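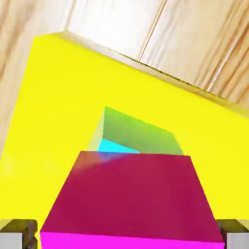 Dulbridge Allotment Diaries: a transcribed collection

Version 3, October 2020

Welcome, and thank you for taking the trouble to open this file before the big one. The collection holds 2,469 diary entries written by people who kept plots on the Semolley Lane allotments in Dulbridge, typed up from notebooks, wall calendars, the backs of seed packets and, in one case, the inside covers of a set of hymn books. It is mostly weather, potatoes and grumbling, and I have been very happy in its company for longer than I meant to be.

What is in the folder

entries.csv has one row for each diary entry. If you only want one file, take this one.
plots.csv lists the 60 plots by their present numbers, with the older numbers alongside where we could work them out.
glossary.txt explains local words and the private shorthand of individual diarists.
scans_index.txt tells you which notebook and which page each entry came from. The scans themselves are too large to keep here, so please write if you need one.
changes.txt is the history of corrections, newest first.

The columns in entries.csv

entry_id: a plain running number. Numbers are never reused, so if you find a gap it means an entry was withdrawn or turned out to be a copy of another.
diarist: a short code such as D07. Real names are given in a separate list only for families who asked for that.
plot: the present plot number, or blank. Plots 14 and 15 were one long plot until the hedge went in, and both numbers are given for anything written before then.
date_written: the date as the diarist put it down, spelling and all.
date_tidy: our best reading of the same date. If only the month is known, the day is left off.
weather: whatever was said about the weather, in the diarist's words.
crops: names of anything sown, planted, picked, lost or given away, separated by semicolons.
text: the whole entry.
unsure: yes or no. A yes means at least one word in the text is a guess, and the guess is in square brackets.

How the typing was done

Each notebook was typed by one person and read back against the page by another, usually with a pot of tea between them. We kept the spelling as it stood. If a diarist wrote "brocolli" for thirty years then brocolli it is, and you will find the usual spelling in the crops column, where it can be searched. Crossings out are left out unless the crossed-out words could still be read and seemed to matter (there is a fine one in D07 concerning a borrowed fork, which I have kept in full).

Abbreviations gave us the most bother. "B.B." is broad beans in most hands, but in D22 it is plainly a neighbour, as he comes round for his tea. "Derkach" puzzled us for a whole winter. It crops up again and again in D31, always in spring, always with a quantity, and we had it down as a fertiliser until the family told us it was a seed potato that her father had brought with him and named after the village he left. I would dearly love to hear from anyone still growing it. 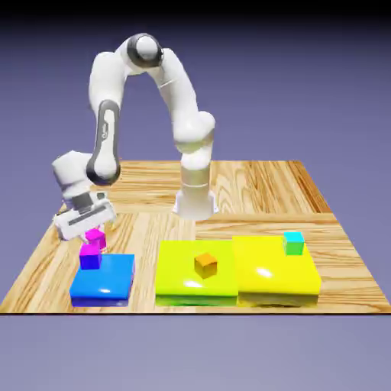 Pencil was harder to read than ink, as you would expect, and blotting was worse than either. The notebooks from D18 spent several years in a shed with a leaking roof, and 51 of the entries from that set are marked unsure. Please treat them gently if you are counting things. I have had another go at a few of them with a better lamp and expect to manage one or two more before the next version.

Things to bear in mind

The diaries were not kept evenly. People wrote a great deal in April and May and hardly a word in January, apart from D04, who wrote every day of the year including the morning of his daughter's wedding ("Fine early. Sprouts holding"). A month with few entries is not a month in which little happened.

Keen gardeners are better represented than idle ones. I can think of several plots that were mostly couch grass for a decade and have left no record of it, except in the complaints of those next door.

Weights and yields should be taken with a pinch of salt. Marrows in particular seem to get heavier the closer we come to the September show. Where a show card survives I have noted the judged weight in the text column after the entry, in square brackets, with the word "card".

Older entries give measures in rods, pounds and buckets. We have not converted any of them, and nobody seems to have agreed on the size of a bucket.

A few remarks about neighbours have been taken out at the request of families. The place is marked with three dots in square brackets. Nothing else has been softened.

Using the collection

You are welcome to use it for teaching, for family history, for your own pleasure or for proper research, and you needn't ask first. If you print any of it, please credit the Dulbridge Allotment Diaries and give the entry_id, so that a reader can find their way back. Please don't try to match the diarist codes to living people. It's a small town and it wouldn't take you long, which is rather the trouble.

The CSV files were saved out of Premik, the catalogue program we use at the library table, and it has a habit of turning half signs into question marks. If you see "2? rows of peas" then it was two and a half. I have caught most of these by hand but there will be others, and I'd be grateful for the entry_id of any you come across.

Comments from people who have used it

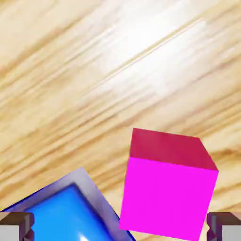 Thaís Cordeiro wrote that she had used the weather column to follow first frosts from one autumn to the next, and found that the lower plots by the brook were nearly always caught several days before the ones along the top path. She asked whether date_tidy could be trusted for the early notebooks. On the whole it can, though D02 often wrote up a whole week in one sitting, and I would give those dates a little room either way.

Another reader asked for the crops to be split into one row each. I have tried it and it makes a very long file, but I will put it in as an extra if two or three more people would like it.

Still to do

Match the old plot numbers on the brook side, where the 1950s plan and the diaries disagree.
Type the second half of D40, as soon as the family finds the other notebook.
Add the seed order lists from D11, which are lovely things in themselves.
Go through "early", "earlies" and "first earlies" and decide once and for all whether they are the same.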